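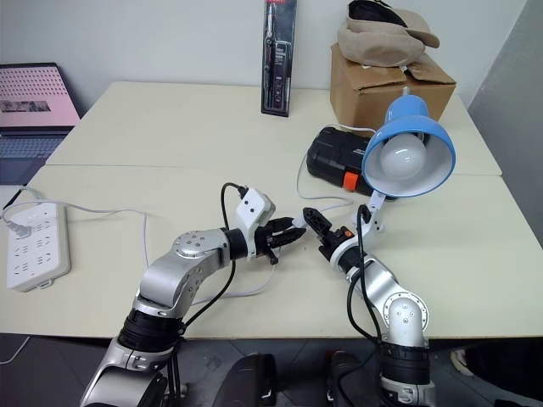 Most advice about setting up a worktable starts with a shopping list, and I don't trust it. I've read guides that want 105 dollars spent on trays and risers before you've moved a single thing. Start with the lamp. One like the blue-shaded one on the cream table, with its shade tilted toward the front, gives you something you can aim, and that matters more to me than any organizer Trola or Flurnier will sell you.

Step 1. Turn off the ceiling light and switch on the lamp. Put your hands where you work. If they throw a shadow over the job, move the lamp to the other side. Lamp makers say their shades prevent this. Mine never has.

Step 2. Tilt the shade until you can't see the bulb from your chair. Sit down to check – standing tells you nothing.

Step 3. Run the cord along the back edge. Cable clips are fine, though the stick-on ones let go of my table within a month.

Step 4. Tool cases go behind the lamp, latch facing you. You'll want to open them without turning them around.

Step 5. Deal with the cardboard box. Every table has one, usually with something soft dumped on top. Empty it or put it on the floor. "Sorting it later" is how mine stayed put until September.

Give the whole job 20 minutes. If it takes longer you're probably cleaning out drawers, and that's a separate afternoon.

Nadine Hourani
2021-11-24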